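Setting out a small box: Bushra Marwat on mats, plates and cataloguing confectionery packaging

Reading time: 7 minutes

The Brevilthorpe collection of sweet and snack packaging holds 3,701 catalogued items. Most of them are small cartons intended to be opened once and thrown away. Bushra Marwat has looked after the catalogue for four years, and her main interest for much of that time has been the surface an item is put on when it is examined.

The work is done in a room at Sutstead, on the ground floor, with one window and a ceiling light that she describes as adequate. I asked her to go through the set-up from the table upwards.

"The table should be pale and it should have rounded corners," she said. "Pale wood shows dirt and crumbs, so you clean it. Rounded corners are for the people. We had a square-cornered one before and everyone walked into it."

The mat goes on the table. Marwat uses a dark one, square and matt, sold under the name Cavel. The current version measures 52 centimetres along each side. She tried smaller mats and gave them up within a month, as forearms came to rest half on and half off, and the mat crept towards the edge of the table as the session went on.

"A mat has two jobs. It stops things sliding, and it gives you one plain tone around the item. Dark grey is better for us than true black. On black you lose the shaded side of a navy or purple box, and a great deal of fruit confectionery is navy or purple."

Matt surfaces mark easily. Fingers leave paler smudges, and so does dust from card. Marwat wipes the mat with a barely damp cloth at the start of the day and then leaves it alone, on the grounds that rubbing at one patch gives it a shine. A shiny patch cannot be put right. It can only be turned to the back.

The plate was the part I had expected least. Collections of printed paper tend to use trays, foam blocks or a clean sheet of card. Brevilthorpe uses a white dinner plate.

"It began as a matter of what was in the cupboard," Marwat said. "We get cartons in with the sweets still inside. Old ones leak sugar at the corners. A plate catches that, you can wash it, and it has a rim, so if a loose piece rolls it stops. Then we found the plate was good for turning things. You turn the plate and you don't touch the box."

She has since tried a range of plates, among them a set from Mughal with a coloured band, which was sent back to the kitchen. Her requirements are now written down. The plate must be round and white, with a flat centre wide enough for the item to lie without touching the slope of the rim. The rim should be shallow. A deep rim throws a shadow on the low side of the box and gets in the way of a ruler. Fluting around the edge is allowed. A pattern in the well is not.

"Gloss is a nuisance too, but you can live with it if the light comes from the side. With the ceiling light alone you get a bright spot, and you waste time moving the plate to chase it off the lettering."

The placing of the plate on the mat is less strict than I had supposed. Marwat puts it nearer to the front edge, where she can bend over it without leaning on the table. She does not measure it in. The item goes on next, lying on its largest face.
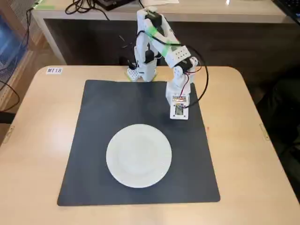

Table, mat and plate, then a small box laid flat.
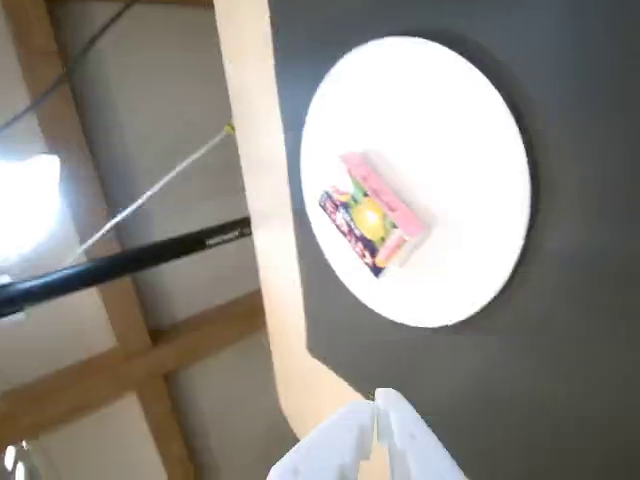
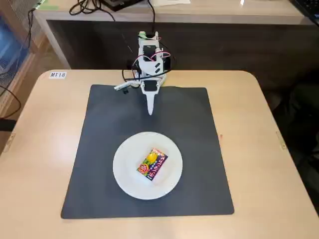
Should a box be emptied before it is catalogued?

"It depends on the seal," Marwat said. "If the seal is unbroken we leave it and weigh the box full. If it has been opened already, we take the contents out, note what they were, and weigh the empty carton. We never break a seal for the sake of the record."

Weighing comes early in her sequence, before any measuring, and is done on a separate scale at the side of the room. The box is then returned to the plate for length, width and depth. Marwat measures each edge twice, from opposite ends, and writes down both figures even when they differ. Thin card bows, and a box that has been stored under others may be narrower at one end. The earlier records give a single figure for each edge, and she does not trust them for anything that was kept in the lower drawers.

Colour is recorded in words. I asked why no chart was used, and she said that there had been one, bought at some expense, and that two people using it on the same box under the same light had chosen different squares. The written terms are cruder and more consistent. Purple, magenta, pale pink and cream are all on the list. "Lilac" was taken off it after an argument.

"The rule is that you name the colour of the largest area first, then the colour of the main lettering, then whatever the fruit is. There is nearly always a fruit. If it's round and yellow you write 'yellow round fruit' and you don't write 'lemon' unless the box says lemon somewhere. We had a long run of entries marked lemon that were yuzu, and one that was a plum."

A good share of the collection is Japanese, and neither Marwat nor most of her colleagues read the language. The lettering is copied by Eugénie Barbier, who comes to Sutstead once a month and works through whatever has been set aside. Barbier joined us for the second half of the conversation and was brief about her own methods.

"I copy the large characters first, then the small text on the sides, then the numbers," she said. "Numbers cause the most trouble. A number in a badge may be a price, a count of pieces, a percentage of juice or an anniversary. I write down the number and what is printed beside it. If nothing is printed beside it, I leave the meaning blank."

Her complaint concerned orientation. When a box lies at an angle on the plate she turns the plate until the main lettering is level, copies it, and turns the plate back. Some earlier copyists had lifted the box and put it down a different way up, after which the terms "left side" and "right side" in the record no longer matched the measurements. A pencil tick on the storage sleeve now shows which face was uppermost.

Marwat agreed that this had been a weakness in the method. She thought it had affected the fruit gums and the chewy sweets more than the biscuits, as biscuit boxes are larger and nobody feels tempted to pick them up with finger and thumb.

We turned to storage. After examination each item goes into a paper sleeve, open at one short end, and the sleeves stand upright in shallow drawers. They used to lie flat in stacks. Standing them up took more drawers, and the change is only partly finished. The row nearest the door is done. The row below the window will have to wait until the drawers there have been moved, as afternoon sun reaches them in June and pink inks fade faster than anything else in the collection.

"People ask about blue," Marwat said. "Blue is fine. Blue will be there when the rest of the box has gone grey. It's the pinks and some of the yellows. I have cartons with a pink side that was against the drawer and a pink side that faced the room, and you would enter them as two colours."

I asked what she would change in the room if she had the money. A second table, she said, of the same height as the first, so that items waiting and items finished could be kept apart. At present both sit in trays on a shelf behind her chair, and the trays differ only in their labels. Barbier asked for a lamp with a longer neck.

Neither wanted a bigger plate. Marwat had tried a serving dish for the longer biscuit boxes and found that it would not turn on the mat without dragging it. Long boxes now go straight on the mat, and a strip of clean card is put underneath if they have been opened.

The plate is washed between items if there has been any sugar on it, and otherwise at the end of the session. It is dried with paper, as cloth leaves lint on the glaze and lint looks like damage to the card when one is tired. There are two plates in rotation. A third was chipped in March and is kept under a plant.

Last updated: November

Related items
Measuring card that will not lie flat
Paper sleeves or tissue: notes from the Sutstead drawers
Which inks fade first
Copying lettering you cannot read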